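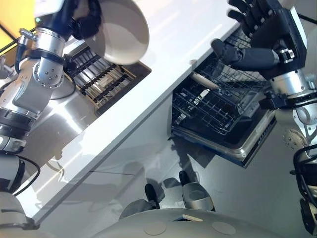
The Havgate pottery opens its doors one Thursday a month, and I went in January. The works make tableware for hotels and canteens, with 3,431 pieces fired in the week before my visit. The tour starts in the clay store and ends at the glaze benches. Most of what they sell is plain, like the white bowl with the shallow inside, and that shape has been in the catalog longest. Colored glazes are made to order only.

The kiln room was the best part. There are 4 kilns, all built by Velta, and the biggest holds up to 2,000 cups. You stand behind a rail and the guide talks over the fans, so get near the front.

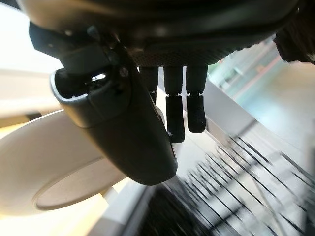 After the kilns you go through to the seconds shop. Prices are marked on the shelf edge. I bought two Lodhi side plates with small pinholes in the glaze and a mug with a crooked handle.

Parking is on the street behind the works. The tour took a little under two hours, and the cafe closes at 3 p.m.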